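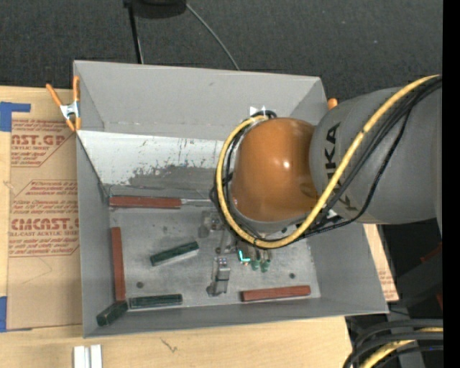
My mother sewed nearly everything we wore until I was in junior high, and when she moved to the apartment on Rebelo Street last fall she handed her patterns over to me, all of them, with the cheerful look of a woman who has just made something somebody else's problem. I said yes before I had seen how many there were. They came in shoe boxes, grocery sacks, a hatbox, two dresser drawers (the drawers themselves, not just what was in them) and one suitcase that had to be opened with a butter knife. For the first few weeks I tried to sort them on the bed, and every night I had to scoop them all up again so I could sleep, and every morning I had lost my place. What I needed was a big gray box with an open top, like the one in the photo, set right on a wooden tabletop where I could reach down into it and leave things half done. I did get one in the end, and it changed the whole job. No lid to fight with, no flaps folding in on my wrists, and sides high enough that the cat has to think about it first.

I should say that I am not much of a seamstress. I can hem, I can do a pillow cover, and I once made a bathrobe that fit my husband in every place but the arms. So when people hear I've been spending my evenings with sewing patterns they assume I'm about to start a wardrobe, and I have to explain that I'm mostly just reading. If you've never really looked at an old pattern envelope, I can't recommend it enough! There are the drawings on the front, of course, those women with the tiny feet and the gloves, always looking off to the left as if a bus were coming. But the back is where I lose an hour. Yardage charts, notions, a whole paragraph on which fabrics are "not suitable," and then in the margins, in pencil, my mother.

She wrote on everything. She wrote the bust measurement of every woman she ever sewed for, which I will be keeping to myself. She wrote "too much ease" and "add 2 in. at hem" and "NEVER AGAIN" (that was a jumpsuit). On the back of a little girl's coat pattern she had worked out what the lining would cost against what a ready-made coat cost downtown in Romine, and then underlined the bottom number three times, and I know which way it went because I wore that coat for two winters. It was dark green with a collar that scratched. I had forgotten the collar completely until I saw the pattern piece for it, and then my neck itched all through supper.

The final number, for those who have been asking me at church, is 1,073. I didn't set out to count them, but the lady at the historical society wanted a figure before she would even discuss taking any, so I counted over a long rainy weekend with a clicker borrowed from my son-in-law. My mother says this can't be right and that I must have counted some twice. I did not. She bought her first one when she was newly married and her last one 29 years ago, and if you do the arithmetic on that it starts to look reasonable, especially once you know she could not walk past a remnant table or a quarter sale without stopping.

Most of them came from Clirevetti Fabrics, which longtime Romine people will remember as the store with the slanted floor. You came in at street level and by the time you got back to the buttons you were noticeably downhill. The pattern counter was in the middle, with the big heavy catalogs on tilted stands and a row of stools too high for a child. I spent what felt like years of my life under that counter. My mother would turn pages, and lick her finger, and turn more pages, and then write a number on a slip of paper, and the clerk would go to those long metal drawers and walk her fingers along until she found it. I can still hear those drawers roll. The building is a tire place now and I suppose they must have leveled the floor, or else it makes for an interesting time with the tires.

Back to the sorting, for anybody who has inherited a pile like this and is wondering where to begin. I tried it by company first and that was a mistake, as my mother used whatever was on sale and the companies meant nothing to her. I tried it by year, but a good many of the envelopes don't have one, and I was guessing from hairdos. What finally worked was sorting by who it was for. Mine, my sister's, my brother's (a short stack, he escaped most of it), hers, my grandmother's, the neighbors', bridesmaids, costumes, and a last group I call Hopes, for things she plainly bought and never cut. You can tell those in a second because the tissue is still in its factory folds. Once it has been opened, nobody on this earth can get it back in the envelope the same way, and my mother didn't try. She folded it to suit herself and held it shut with a dressmaker's pin, so please go slowly and watch your fingertips.

I do 15 minutes at a stretch, with the kitchen timer. Any longer and I start reading instead of sorting, or I start calling my sister. Everything goes into the big box unsorted, and I take out one handful at a time, check that the instruction sheet is there, press any tissue that's badly crumpled with a dry iron on the lowest setting, and put the envelope in its pile. If a piece is missing I write that on a slip and tuck it in the front. I don't use tape. Some of the old tape my mother used has gone brown and let go, and it leaves a stain the exact shape of itself, and I would rather have a torn envelope than that.

The Hopes pile is the one I keep going back to. There's an evening gown in it with a train. There's a man's safari jacket, and I'd give a lot to know what my father would have said. There's a whole set of curtains for a bay window, and we never had a bay window. I took a few of these over to her one afternoon and we laid them out on her bedspread, and she remembered every one, what fabric she'd wanted and why she hadn't gotten to it. The gown was going to be in a peacock blue. She said she'd have had nowhere to wear it, and then she said she might have worn it anyway, to do the dishes.

Her old machine, a Pundero that weighs as much as a calf, is at my house too now. It's out in the sunroom under a sheet. I had it oiled and it runs, though it makes a clacking noise when it goes backward that she tells me it always made. I've been practicing on flour-sack towels. My lines are getting straighter, or at least they wander in the same direction now.

As to where it's all going, the historical society will take the oldest ones and anything with a Clirevetti price sticker still on it, and the theater department at the high school has asked for the costumes and most of the bridesmaids, which pleases my mother no end. My sister wants hers. The rest I'll have out at the April rummage sale, a dollar apiece, and if you sew and want first pick, leave me a comment below with what size you're after and I'll go through the box before then. The jumpsuit is available. I'm keeping the green coat, and the bay window curtains, and I haven't decided about the gown. I did stop and look at a peacock blue on Saturday, but it was a polyester, and the envelope says not suitable.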